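Speaker notes -- "Talking to Voters Who Have Already Made Up Their Minds"
County candidates' evening, Kulmont Library, 10 March 2022

Opening. Thank the library for the room and the coffee. Say hello to the people from Rulureo who drove over in the rain, and take a minute with it, they came a long way and I want them to feel it.

Start with the Gallegos race. I lost that one by 77 votes out of 3697, and I have had plenty of quiet evenings since to think about which doors I skipped. (Pause. Let them laugh if they want to, I don't mind it anymore.) What I would like folks to take home is that I spent the last month of that campaign talking about my opponent's change of heart on the water bond, and I had the quotes to prove it, and I read those quotes out at every single stop like I was reading the Gospel. People nodded. They were very polite! Then they asked me about the bridge.

Slow down here. The water bond mattered, and I still think he owed people a straight answer on why he was against it in the primary and for it by the fall. But I gave it 6 minutes of a ten-minute speech, and that left four for the bridge, the clinic hours and my own name.

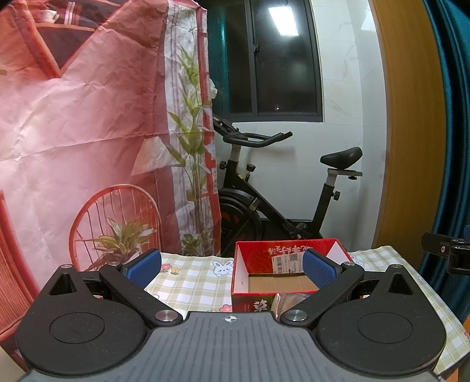

Leobardo Robles sees it differently, and I promised I would read his note out in full: you went too easy on him, the flip on the bond was the only thing people in my precinct talked about at the diner, and if you had put it on the mailer as well as in the speech you would be holding that seat today.

Well, he may be right about his precinct. I did carry it. Say that kindly, and thank him for letting me share the note.

Next part, the mailer. We printed 900 and they went out in June, which was much too early, and I have only myself to blame for that. By the time ballots landed on kitchen tables the thing was long gone under the phone bill. Ask for a show of hands on who remembers any mailer from that year. Wait for it.

Then the Protero debate. Tell the story of the microphone if there is time -- skip it if we started late. The point to reach is the question from the woman in the second row, who wanted to know what I had changed my own mind about. I fumbled it badly. Have an answer ready, and make it a true one. Mine would have been the parking fees.

Questions after that. Repeat each one into the microphone for the back rows, and remind everybody that the sign-up sheet for door-knocking is by the coat rack.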